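We use cookies to remember your language and region. Accept all | Settings

4. Fitting out and loading the drawer unit
By Linnea Myklebust, 2024-06-07

This section covers the Tveit drawer unit with the Indis divider set. The leaflet in the box says the job takes 7 minutes and needs no tools. Allow 20, and keep a screwdriver within reach.

4.1 Before you load anything

1. Pull each drawer out as far as it goes and push it back. If it sticks, fix the runner now (see section 3). The leaflet claims the runners "settle with use." I have yet to meet one that did.

2. Wipe out the drawer and let it dry completely. Liners laid over a damp base will curl at the corners.

3. Lay the liner with the ribbed side up. The leaflet shows it the other way around in one drawing and the right way in the next.

4. Press the dividers into the slots by hand. They should click. If one goes in without a click, take it out and turn it end for end.

Note: The dividers are sold as fully adjustable. They adjust to the slots and nowhere else. Measure your longest utensil before you pick a layout, especially if you own a bread knife.

CAUTION: Do not trim a divider to make it fit. The cut edge is sharp, and a shortened divider works loose.

The order of loading matters more than the layout. Most complaints passed on to us by Joyce Mwaipopo at Westik were about drawers that jammed, and a jammed drawer usually has something standing too tall at the back.
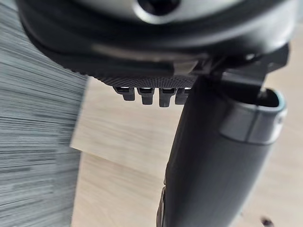
Fig. 4. See section 4.2.

4.2 Loading

5. Start at the back with the things you use least. Lay them flat. Nothing should stand higher than the side walls of the drawer.

6. Put knives in a sheath or a knife block. The set includes a "knife-safe zone," a name that promises a good deal for a strip of soft plastic. Treat it as a place for wooden spoons.

7. Fill the front compartments last. Leave enough room to get your fingers under each item. A compartment packed to the rim looks tidy for a day or so, and then everything ends up on the counter.

8. Close the drawer slowly and listen. If something scrapes, open it again and lower whatever is catching.

Note: The printed load limit is 18 kg per drawer. Stijn Koster, who writes our spare parts list, thinks that figure assumes a perfectly even load, and so do I. Keep cast iron in the bottom drawer.

4.3 After two weeks

9. Empty any compartment you have not opened. Its contents probably belong in a cupboard.

10. Check the dividers for play. Press them back in if needed – if they keep lifting, the slots are worn and no amount of pressing will help.

The anti-slip pads sold separately under the Etport name are optional. We tried 2 of them under a cutlery tray and could feel no difference. A folded dish towel holds the tray just as well and can go in the wash.

For stacked units, continue with section 5.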